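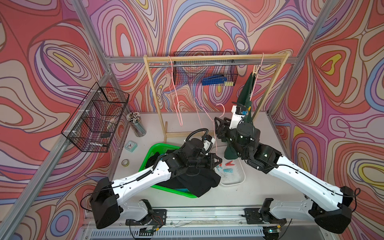 **Tullix** est un corpus de textes français consacrés au papier peint domestique : conseils de pose, courriers de lecteurs, recettes de colle, querelles sur les raccords. Tout vient de *Skodeck*, un bulletin de décorateurs amateurs que l'on s'échangeait par la poste et dont le ton, franchement, est un régal !

Dernière mise à jour : 29/8/21

## Ce que contient le dépôt

- `textes/` : 2000 extraits transcrits, un fichier par extrait, en UTF-8
- `lexique.tsv` : 100 termes de métier avec leurs variantes
- `index.csv` : la table qui relie chaque extrait à son numéro et à sa page
- `outils/` : 2 scripts, l'un pour vérifier l'encodage, l'autre pour chercher dans le lexique

Les transcriptions gardent l'orthographe d'origine. On lit donc « tapissié » et « raccort » tels quels, et c'est voulu : les fautes récurrentes aident beaucoup à repérer les textes d'un même auteur quand la signature manque.

## Démarrage rapide

```
git clone <adresse du dépôt>
cd tullix
python outils/verifier.py textes/
python outils/chercher.py "raccord sauté"
```

Le deuxième script accepte les expressions régulières. Essayez `coll(e|er|age)` pour commencer, les résultats partent dans tous les sens et on y passe facilement la soirée.

## Colonnes de `index.csv`

| Colonne | Contenu |
|---|---|
| `id` | identifiant de l'extrait |
| `numero` | numéro du bulletin |
| `page` | page imprimée, vide si elle est illisible |
| `rubrique` | pose, colle, motifs, courrier, divers |
| `fonds` | Timbridge ou Nikolovski |
| `relu` | oui / non |

Le fonds Timbridge est presque complet, mais son papier a jauni et les petits caractères y souffrent. Le fonds Nikolovski a des trous, en revanche les marges sont pleines d'annotations au crayon - elles figurent entre crochets doubles dans les transcriptions.

## Un extrait pour se faire l'oreille

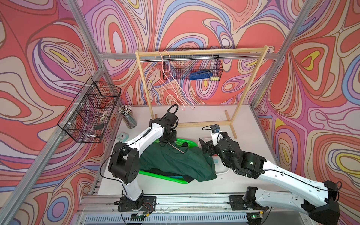
*Skodeck*, n° 40

> Les grands motifs font peur à tort. Dans une petite pièce, ils avalent les angles, et l'on ne voit plus que le mur n'est pas d'aplomb. Prévoyez seulement davantage de rouleaux, car le raccord mange le papier. Posez le premier lé au fil à plomb, jamais contre le chambranle, et laissez la colle détremper le papier avant de plier.

La réponse parue en mai est cinglante (rubrique `courrier`) : son auteur tient pour les rayures et considère que « la courbe fatigue le dormeur ». J'adore ce genre d'échange, et le corpus en est rempli.

## Limites connues

- Les tableaux de métrage sont transcrits ligne à ligne, sans alignement.
- La rubrique `divers` sert un peu de fourre-tout.
- « Lé » et « laize » sont parfois confondus dans les textes eux-mêmes ; le lexique signale l'ambiguïté sans trancher.
- Les échantillons collés dans les bulletins ne sont pas reproduits, seule leur légende l'est.

## Contribuer

Les relectures sont très bienvenues, même sur un seul extrait. Ouvrez un ticket avec l'identifiant et la ligne concernée, ou proposez directement un correctif. Pour le lexique, merci de citer au moins un passage du corpus à l'appui - une définition seule, même excellente, reste en attente.

Les variantes régionales m'intéressent tout particulièrement. Si chez vous on appelle autrement la brosse à maroufler, écrivez-moi !

## Licence

Scripts sous licence MIT. Lexique et index sous CC BY 4.0. Pour les transcriptions, voir `DROITS.md`.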